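Part 3: Setting up your Wembridge for the first time

Okay, you've got the Wembridge out of its box and the lid is leaning against a chair somewhere (mine was). I've been looking after sewing machines in my back room for years, and this old flatbed is still the one I sit down at when there's a heavy hem to do. Mine left the factory in 1958. Yours may be a bit newer, but the steps are the same for every model with the knee lever.

Before you start, unplug the machine. I mean it – the knee lever is easy to bump, and your fingers will be right next to the needle for most of this section.

1. Set the machine on a table that doesn't wobble. If it does, fold up some cardboard and fix that first.

2. Turn the handwheel toward you, slowly, one full turn. It should feel smooth the whole way. Never turn it backward with thread in the machine, or you'll be picking a snarl out of the bobbin case with tweezers!

3. Put one drop of oil in each oil hole on top of the arm. There are 13 holes in all on mine, counting the ones underneath, and the chart in Part 2 shows where they are. Use clear sewing machine oil. Cooking oil goes gummy, and so does the stuff from the garage.

4. Tip the head back on its hinges and oil the points underneath. Keep one hand on the head the whole time. It's heavier than it looks.

CAUTION: Check that both hinge screws are tight before you tip the head. Soudabeh Shahbazi, who taught me most of what I know about these machines, once had one slide right off the back and take a chunk out of her floor.

5. Lower the head, wipe off any drips, and run the machine by hand for a minute or so to spread the oil around.
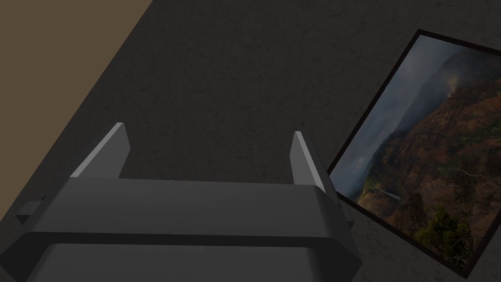 Fig. 3. Computer rendering, gripper with its two fingers spaced apart.

6. Now the needle. Raise it to its highest point, loosen the clamp screw, and slide the new needle up as far as it'll go with the flat side facing left. Tighten the screw until it's snug. I use Bravberg needles in a medium size for almost everything, and I change mine more often than I used to.

7. Wind a bobbin. Fill it until it's just short of the rim, no more. An overstuffed bobbin drags, and you'll blame the tension for it (I did, for a whole October).

8. Thread the top, following the path in Part 2. Keep the presser foot up while you do it so the thread can slip down between the tension discs.

NOTE: If you've got a cone of Jalali thread, the kind with 2000 yards on it, it won't sit on the spool pin. Stand it in a mug behind the machine and let it feed from there. Works fine.

9. Plug in, put a scrap of plain cotton under the foot, lower the foot, and sew a slow line. Then flip it over. If you see loops on the underside, tighten the top tension by half a number and try again. If the bobbin thread is showing on top, go the other way.

10. Sew another line or two on the scrap until the oil stops spotting the cloth. Please don't skip this and go straight to your good fabric.

NOTE: The motor may smell a little warm and dusty on its first run. A burning smell is different. Unplug it and go to Part 7 before you do anything else.

I keep my spare belts and bulbs in an old Lustard tin in the machine's drawer, along with the small screwdriver. The belt sizes are listed in Part 8.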